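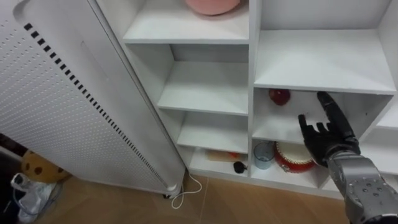 The white cubbies at Wumbei, waiting for a system

Shelf people wanted! Paid home organizing sessions at Wumbei, starting in September

Hi, I'm Afia, and I run the home organizing workshops at Wumbei. I'm looking for 12 people to come and put things away with me. I mean it – that's the job. You get a white cubby unit, a pile of everyday stuff and a cup of coffee, and you decide what lives where.

Why would anyone pay for this? Well, I'm writing a course for Gendden called Lakholm, all about open shelving in small homes, and so far it's built mostly on how I do things. My colleague Kofi Ackah and I can't even agree on whether a drinking glass belongs on a bottom shelf (I say fine, he says over his dead body). So I want to see what regular people do when they're handed an apple, a glass and a big blank unit. Do you spread things out? Do you cram it all down low and leave the top bare? I really want to know! 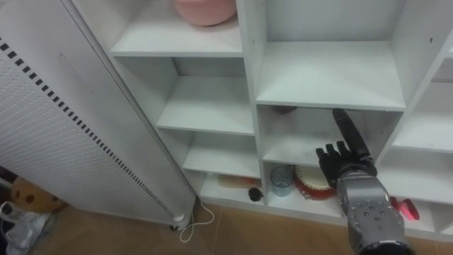

I'm a bottom-shelf crammer myself, so no judgment from me. And please don't tidy up your habits before you come. If your apples live next to the computer stuff at home, great, do it that way with us too. You'll do one round on your own, then a second round with a partner, and that's where it gets fun – people have very strong feelings about other people's shelves.

Who I'm looking for

Anyone 21 or over who lives with open shelves of some kind, or is about to. Renters, parents, people who just moved, people who have had the same messy bookcase since college. You don't need any organizing experience. You'll be bending and reaching down to floor level quite a bit, so let me know if you'd like things set up at table height and we'll work it out.

What you get

$103 for one session, which runs most of a morning, plus lunch. You'll also get free access to the Lakholm course once it's ready.

The practical stuff

Sessions are in Room 12 at Wumbei. Wear something you can kneel in, and bring socks, we leave our shoes at the door. If you'd like to come with a friend, apply separately but put each other's names down.

How to apply

Send a few lines to Mansa Acheampong at the Wumbei front desk by 8/6/24. Tell her who you live with, what kind of shelves you have, and the one thing in your home that never has a proper place (mine is batteries). A photo of your worst shelf is very welcome – please don't clean it first. Mansa will write back to everyone, including people we can't fit in this time.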